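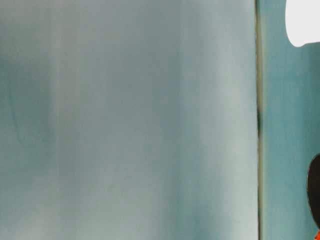
Somewhere between teal and gray.

Pralora: what people call the colors in their houses

Hi, and thanks for stopping by! Pralora is a small table of color names that I've been collecting from friends, neighbors, relatives and anybody else who would stand still in a hallway with me. I don't mean the names on paint cans. I mean what people say when they're talking about the wall behind the couch, or the bathroom they regret, or the front door their mother picked out.

It started because my sister-in-law and I spent a whole dinner arguing over whether her kitchen was "sage" or "hospital" (it's hospital), and I went home and started a spreadsheet.

Last cleaned up: 5 May 2019

What you get

There are 234 entries, one per name per person. If the same person gave me different names for the same wall, each name gets its own row and they share a wall_id. The whole thing comes as 2 files, names.csv and notes.txt. Open the csv with anything you like. The notes file is just me typing, and I ramble in there.

The seven columns:

entry_id: a plain running number. There are gaps where I deleted doubles, so don't panic.
wall_id: ties together all the names for one wall, door, ceiling or cabinet.
name_given: exactly what the person said, spelling and all. "Grayish greenish" and "greenish grayish" are separate, and I will die on that hill.
family: my own sorting into blue, green, yellow, red, brown, gray, white, or "fight". More on that below.
room: kitchen, porch, stairs and so on. Blank if I forgot to write it down.
light: day, lamp, or mixed. I wish I'd started this one sooner! The early rows are mostly blank.
liked: yes, no, or shrug.

About the "fight" family

So, anything in the blue-green-gray corner is a mess. People who agree on every other wall in the house will split on that one, and they get loud about it. I tried putting these where I thought they belonged, and then Solange Amaral went through my sorting and moved nearly all of them somewhere else, and then I moved some of them back. In the end I gave up and made a family called "fight". If you need tidy categories, drop those rows or sort them yourself, and please tell me what you came up with.

How I collected it

I'd stand in the room with the person, point at the thing, and ask "what color do you call that?" I tried hard not to say a color word first. When I slipped, I marked it in the notes. A lot of the names are in English, but Dalva Toledo did the whole round at her aunts' place in Portuguese, and those are left as they were said, accents included. Save the file as UTF-8 or they'll come out as garbage (ask me how I know).

Names of people and addresses aren't in here. Walls can't be traced back to anybody unless you've been to the house, and if you've been to the house you already have opinions.

Things to watch out for

No measured color values. I don't own a meter and I don't trust my phone for it, so please don't use this to train anything that needs real numbers. It's words only.

It's heavy on kitchens. People love to talk about their kitchens.

Most of the folks I asked know each other, so some names travel. "Old pool" shows up in several houses and I'm pretty sure it all goes back to Arturo Marino, who says it about everything.

The shrug value means different things. For some people it's "fine", for others it's "I don't want to talk about it".

What's next

I'd like to do another round in July, with outdoor stuff this time: fences, sheds, garage doors. I also want to go back and ask a few people again under lamp light to see if they stick to their names. My bet is they won't!

Using it

Go ahead and use it for whatever you want, school projects, silly posters, word games. A mention of Pralora is nice. If you fix something, send me the fixed row along with the entry_id so I can find it.

Thanks to Buppha Somboon for catching a sorting mistake that had scrambled the room column, and to Baltasar Quintana for letting me do his stairs twice.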